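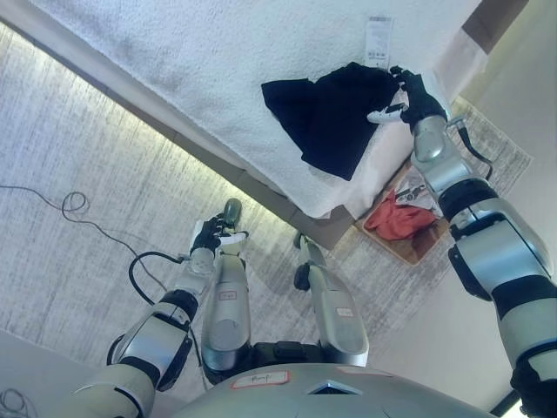
Clearing the Bed, One Dark Thing at a Time

I have been putting off the bedroom for so long that I had stopped seeing it. You know how that goes. A sweater lands on the bed in the morning, you move it to the chair at night, and then it goes back on the bed the next day because you need the chair to put your socks on. Mine had been making that trip since January, I think, along with half of its friends.

So this month I finally sat down with a cup of tea (standing up, really, because the chair was full) and decided that the bed would be cleared first and everything else could wait its turn. My friend Tamara Sydorenko told me years ago that a bedroom is only ever as tidy as its bed, and I have found that to be true even when the rest of the room is a disgrace.

The navy pile is always the last to go. I own far too much navy, so dark it's nearly black, and all of it looks the same once it's crumpled up. On a white nubby cover like ours it shows up like an ink spill, which is useful in its way, since I can't pretend it isn't there. The trouble with that cover is the lint. It gives, and dark clothes receive. I've learned to pick a dark piece up by its edge and give it one good shake before I fold it, and then I run my hand down it the way my mother used to with tablecloths.

Then there are the tags. I find them everywhere! Little white ones with a barcode, lying on the bed long after I've forgotten what they came off. I used to save them in an old Dorkberg cookie tin in case I wanted to return something, and last week I tipped the whole lot out and threw it away. I have not returned a thing in four years. The tin now holds safety pins and is much happier.

The part I'm most pleased with is the tray. It's a shallow wooden one that I bought at the flea market in Stestine, meaning to serve breakfast on it, and we have had breakfast in bed exactly once, with crumbs I was still finding a month later. Now it sits on the floor at the corner of the bed and takes whatever I'm sorting. The white things go in folded and the red-orange cloth goes in any old how, because it's going to be washed by itself. I learned that lesson with a set of pillowcases that came out the color of canned salmon. When the tray is full, I carry it down the hall and empty it, and then I come back and start again. It's such a small load that I never mind the walk, and I think that's why it works better for me than the big hamper ever did. The hamper I could ignore until it was too heavy to lift.

I did move the rug while I was at it. It's the gray striped one with the fringe, and I love it dearly, but a fringe and a vacuum cleaner should never be left alone together. I roll the end under before I vacuum and comb the fringe out afterward with my fingers. My sister says I should cut the fringe off and be done with it. My sister is wrong about this and about several other things.

A few of you asked about the light under the bed frame after my last post. It's a plain strip that runs along the underside, and it makes a soft pale glow on the floor. We put it in for getting up at night without stubbing a toe, and it has done that job nicely — but it also lights up every bit of dust down there, so I've been sweeping under the bed far more often than I used to. I suppose that's a good thing. I still haven't settled what to do about the cables on the carpet. I bought some clips, put them somewhere safe, and haven't seen them since, so if you have a method you like, please leave it in the comments.

I gave myself until supper to finish and I very nearly managed it. There's a bag for the donation shop by the front door, mostly navy, and a smaller bag of things to mend, which I'll get to when the evenings are longer or when I run out of buttons on everything else. Next up is the closet shelf, where I believe there are two winter blankets and a box I haven't opened since we moved from Skonddale. I'll let you know what's in it.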